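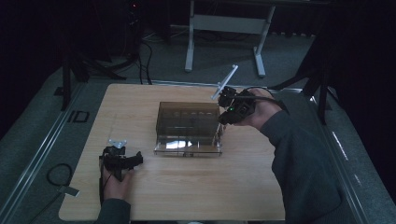
Photo: Jindura project, Steststead workshop

Jindura hand-held gripper project
Progress report to the Barroso fund
Prepared by Ansel Nguyen-Tran, Steststead
2018-04-15

Where we are

We have 2,846 usable recordings against the 4,000 we promised for the full grant period. We would have been further along, but recording stopped for nine working days after a fault in the right-hand gripper. Most of this report is about that fault, what it cost and what we have changed.

The work itself is the same as in our last report. An operator sits at the table with a gripper in each hand and carries out a short task while both grippers log their jaw opening and position. The recordings are then used to train the arm at Trudidis, which repeats the task without a person. We are still on the clear-sided box tasks. These are harder than the cloth and block tasks we finished earlier, as the tracking has trouble with shiny and see-through surfaces.

What went wrong

During a morning session the right gripper closed on its own while the operator was reaching around the side of a box. The green light stayed on the whole time, so there was no warning that anything was amiss. The operator's left index finger was near the jaws and was pinched. The skin was not broken. First aid was given, an incident form was filled in the same day, and the operator was back at work the next morning.

We stopped all recording that day. The gripper has a small motor that gives the operator some resistance, and it should never be able to drive the jaws shut by itself. It did so because the jaw sensor signal dropped out for a moment and the controller read the missing signal as "fully open". It then pushed hard to correct an error that wasn't there.

The signal dropped out because of the cable. It leaves the body of the gripper and loops over the back of the hand, and every time the wrist turns, the cable bends at the same spot. When we cut the old one open, two of the strands were broken right behind the plug. The left gripper's cable had the beginnings of the same wear but had not failed.

The green light only shows that the gripper has power. Several of us, myself included, had come to treat it as meaning the gripper was healthy. The operator guide did not say otherwise, and it should have.

Effect on the recordings

Once we knew what to look for, we went back through the logs for shorter dropouts. We found them in 369 recordings from the right gripper, going back five weeks. In most of these the jaws barely moved and the operator would have felt nothing. The jaw data is still wrong at those points, though, and the arm would learn from it. All 369 have been pulled, and the total at the top of this report leaves them out.

Trudidis had already trained on part of that set. They have since told us that the arm was letting go early on some box tasks, and they had put this down to their own settings. They are training again on the cleaned set. I don't yet know how much of the early release was our doing.

What we have changed

Both cables have been replaced with a softer type that has a proper sleeve at the plug. Cables are now swapped after 62 hours of use, whether or not they look worn. That is less than half the hours the failed one had done.

The controller now treats a missing signal as a fault. The motor is switched off and the recording is marked bad. We tested this by pulling the plug mid-task on each gripper, 20 times a side, and the motor cut out every time.

Motor force has been turned down to the lowest setting the operators can still feel. Two of them say it makes thin objects harder to judge. We are leaving it there for now.

The light has not been changed. Making it show a fault as well as power needs a new board, and I would like to do that with the next batch of parts – see the costs below. Until then the guide says in plain words what the light means, and all operators have been taken through it again.

Costs and schedule

Cables, sleeves and the extra hours came out of the repairs line, which is now nearly used up. New boards for both grippers and one spare are not in the budget. I am asking for your approval to move money from travel to cover them. The travel line has hardly been touched, and no trip to Trudidis is planned before winter is over.

The 4,000 recordings were due at the end of August. With the stoppage and the pulled recordings, I now expect to reach that number in September. If the softer cables do not last the 62 hours, we will have to stop again, and the date will slip further. The first pair comes off for inspection in two weeks and I will send the results on their own, ahead of the next report.

Still open

We have not settled whether operators should wear a finger guard. The one we tried got in the way of the grip and was off again within the hour. A thinner one is on order.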